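Sortieren, erst mal nur am Bildschirm

Seit Oktober steht in unserer Gemeinschaftswerkstatt die Frage im Raum, ob ein Roboterarm uns das Sortieren der Kleinteile abnehmen kann. Ich bin dagegen, baue aber trotzdem mit. Das Projekt heißt inzwischen Curnodard, fragt nicht.

Vom echten Arm gibt es bisher eine Grundplatte mit 2 Bohrungen, von denen eine falsch sitzt. Alles andere läuft in der Simulation. Die Aufgabe ist simpel gehalten: Würfel auf farbige Unterlagen legen, loslassen, nächster. Über Nacht sind 3.382 Durchläufe zusammengekommen, und 191 davon hat das Skript als Fehler markiert. Klingt ordentlich. Nur bestimmt dasselbe Skript auch, was ein Fehler ist, und das habe ich an einem Abend mit zu viel Kaffee geschrieben.

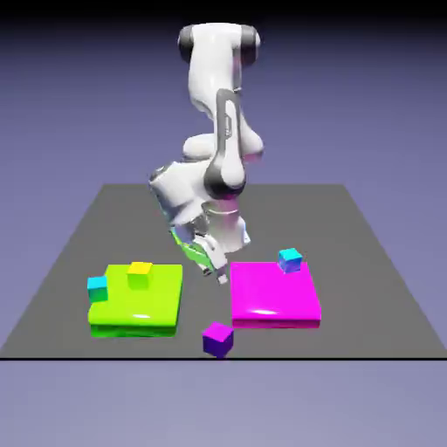 Curnodard in der Simulation: Greifer offen, der lila Würfel liegt noch auf der grauen Platte.

Mich stört, wie sauber das alles ist. Kein Kabel hängt im Weg, die Würfel sind brav gleich groß und kein Staub liegt auf dem Tisch. In unseren Kisten liegen verbogene Unterlegscheiben, und die Hälfte klebt aneinander. Ich habe die Reibung einmal testweise heruntergesetzt, danach wollte ich die Auswertung lieber nicht mehr sehen.

Für die Motoren sind fast 300 Euro veranschlagt. Ich würde damit warten, bis der Greifer auch mit krummen Teilen rechnet – überstimmt wurde ich trotzdem. Als Nächstes bohre ich die Grundplatte neu.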